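Module 2 - Lire la silhouette des arbres en hiver
Support de cours, séance de l'après-midi, site d'Allitdale

Objectifs de la séance
À l'issue de la séance, l'étudiant est en mesure de décrire le port d'un arbre défeuillé, de distinguer un tronc unique d'une cépée et de rédiger une fiche de relevé conforme au modèle remis en janvier.

Rappel de méthode
L'absence de feuilles prive l'observateur du critère le plus courant, mais elle met à nu l'architecture de la ramure. On procède de bas en haut : départ du tronc, hauteur de la première fourche, angle des charpentières, finesse des rameaux. Un ciel couvert convient à cet exercice, la silhouette s'y détachant sans ombre portée. La détermination de l'espèce n'est pas exigée à ce stade ; elle suppose l'examen des bourgeons et de l'écorce, traité au module suivant.
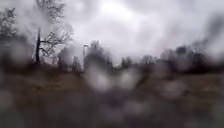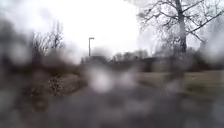
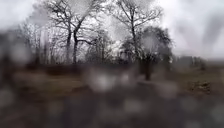
Arbres sans feuilles sous un ciel couvert. Sur la troisième vue, on comparera l'arbre à plusieurs tiges, à gauche du centre, et l'arbre élancé situé à droite du centre.

Isla Baxter a fait observer, lors de la relecture du présent support, que le terme de cépée est souvent employé trop vite : plusieurs tiges voisines peuvent appartenir à des sujets distincts, et seule une vérification au pied permet de trancher. Elle recommande d'inscrire « tiges multiples » tant que la souche n'a pas été examinée.

Travail demandé
Chaque binôme remet 2 fiches, accompagnées d'un croquis au crayon. Le croquis respecte les proportions entre tronc et houppier - les rameaux les plus fins peuvent être indiqués par une simple masse grisée. Les houppiers denses, dont le feuillage sec ou persistant ne peut être établi à distance, sont signalés par la mention « à revoir ».

Lectures : manuel Llanos, p. 74, et clé de détermination Jorkar, p. 372.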